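Take It by the Hand

At the Savix workshop in Sturnitz, the first thing they do is put you in the driver's seat. You hold a small handle, you move your wrist, and across the room a robot arm moves its wrist too. I laughed out loud. Anybody would!

The job I was given sounds like nothing at all: pick up a ball, put it in a basket. I missed it on my first try, nudged it on my second, and by the fifth I was leaning in my chair like a kid playing a racing game. Every move was recorded, the clumsy ones too, because the robot needs to see how a person recovers from a bad reach.
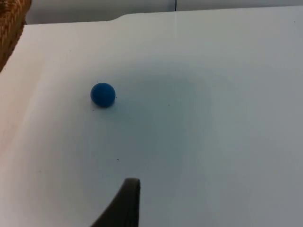

Photo: Savix / Pratadum project

What you steer by is the view from the wrist, so you learn to judge distance from a blue ball, its soft shadow and the dark tip of your own finger (yes, you start calling it yours). The team in Sturnitz collected 629 of these runs before March, and a sister group in Bai has been adding more, mostly by the other method, where you simply grab the arm and walk it through the motion by hand.

I tried that as well. It's slower and your shoulder feels it, but there's something lovely about it, like teaching somebody to hold a paintbrush. After 90 minutes I didn't want to give the arm back.

Next on the Pratadum list are cups, then folded cloth. I've already asked if I can come and drive.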